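A Stale Pose Is a Safety Fault

The Nullano cell at Drultley stopped at cycle 91 of 200 with a finger pressed into the wall of a box. The log called it a grasp error. I call it a safety fault.
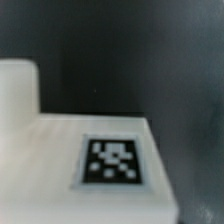

Pose age should have stopped the arm first. Our controller accepted any marker reading, however old. A square tag in a gray frame gives a good fix when it is read, and none once the part under it has shifted. The reading used at cycle 91 was 40 frames old.
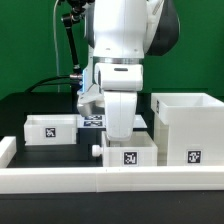
What the force limit missed

Reaching into an open drawer box leaves little clearance. The limit tripped after contact, as set. Bajpai's manual treats that as protection. It is damage control.

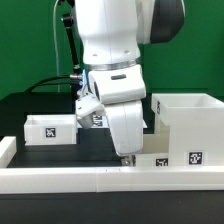 DRULTLEY, March. Nutico has since proposed a lower force limit. I would leave it alone and reject old poses, even with tags on every box. A late stop is still late.

Laimutė Navickas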